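Visit to the Nustard open day, Clidbridge

Notes for the equipment group, June

I went to Clidbridge to see the two-arm benches that Nustard are offering to small gearbox shops. We have money set aside for one piece of assembly equipment next year and I was asked to come back with a view on whether this should be it. I travelled with Nusrat Mengal from our Drarkdale site, who would have to run the thing if we bought it.

The unit is on the trading estate behind the station. Parking is poor, so go by train if you can. We signed in at ten, were given safety glasses and a badge, and had a short talk in the canteen from Régis Bouvier, who looks after sales and installation. He went through prices early on, which saved a good deal of time.

The basic bench is sold as a pair of arms with grippers, sensors and a controller. The table is extra. So is the guarding, if your own assessment says you need it. Training is 3 days at their place, and a second person can attend for half price. Spare gripper fingers come to 1,000 pounds for a full set, and Régis said to put one set in the first year's budget and another in the second. Nusrat asked how long a set lasts on hardened parts. He did not have a figure and said it depends on the edges.

After the talk we were taken through in small parties. The machining side was shut for maintenance, so we only walked past it. Assembly is at the back, through a set of double doors, and was warmer than I would want for a full shift. 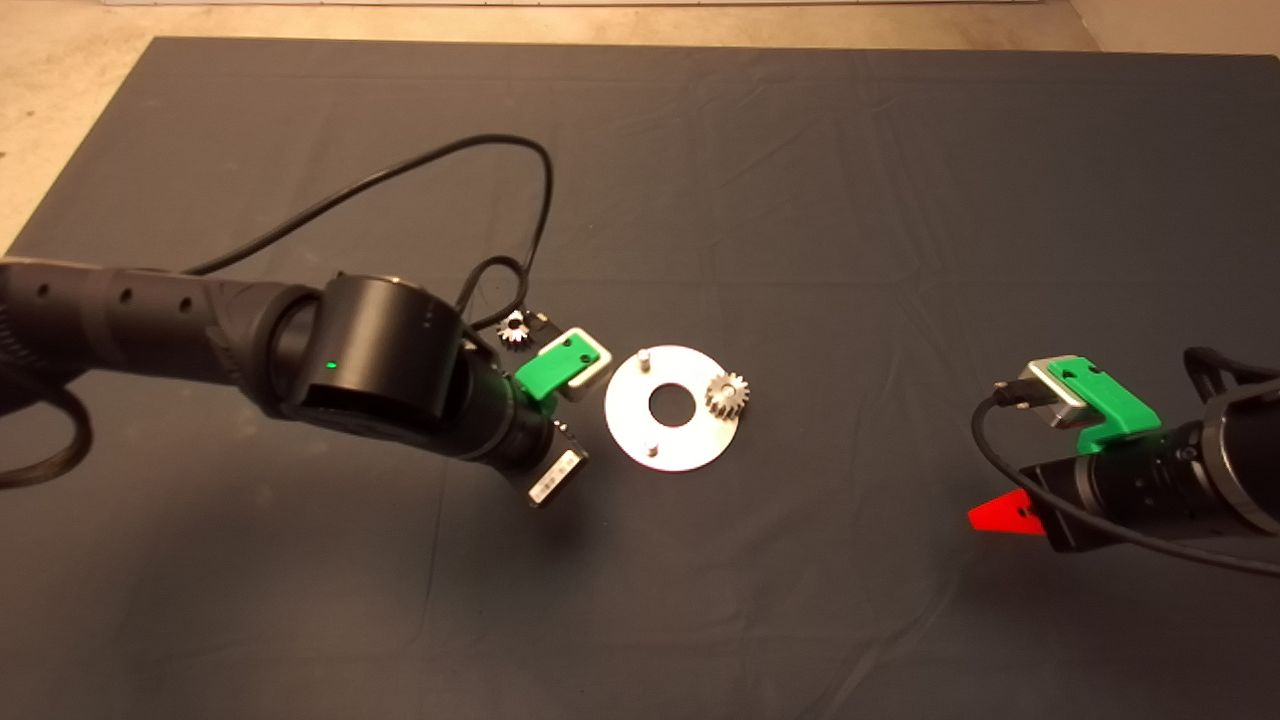 My main concern is what we would have to spend beyond the quote. The supplier's price covers the arms, but the job we have in mind is fitting small gears to a pin plate, and we make that plate in several versions. Each one needs its own teaching time. The demonstration part was close to ours: a flat round plate with a hole through the middle and two upright pins, with one gear lying on the plate and a smaller one off to the side by the left-hand gripper. The work was set out on a plain grey fabric mat, so I have taken the cost of a machined nest out of my draft until we know whether we need one. The sensor on each arm sits on a green printed bracket, and Nusrat thinks we could print our own if we are given the files. I have asked for them in writing.

Cables are the other thing to plan for. They run in open loops by the arms, and on our floor, with trolleys passing, I would want them clipped or sleeved. That is a small cost but it needs to be on the list. Nusrat also wants a mains isolator within reach of the operator, and our nearest supply is on the wrong side of the aisle.

We had half an hour with Régis afterwards. The points I wrote down:

Delivery is 4 months from order. A deposit holds the place in the queue and is not returned.
Installation is 2,000 pounds on a level floor. Ours is not level by the old paint store, so that corner is out.
The service contract is optional in the first year. It covers the arms and controller but leaves out the sensors and brackets.
Software updates are included for as long as the contract runs. If it lapses you keep the version you have.
They will run a trial on a customer's own parts. We pay carriage both ways.

We also looked at the Lumanlan stand in the entrance hall. They sell a single-arm bench with a tray feeder. It is cheaper and takes up less room, but one arm would need a fixture to hold the plate, and we would be paying for a fixture for each version. Nusrat took their leaflet and has it at Drarkdale if anyone wants it.

Lunch was sandwiches. We left at half past two.

I would not order yet. I suggest we send Nustard a box of our plates and gears for the trial, including some of the older ones with burrs on the bore, and ask for cycle times on each version. Nusrat will pack the parts. I will get a price from our electrician for moving the supply, and from the flooring people for the area by the goods door. If the trial results are back before the budget is fixed, the bench can go in as a firm figure. Otherwise it stays on the reserve list with the deburring machine.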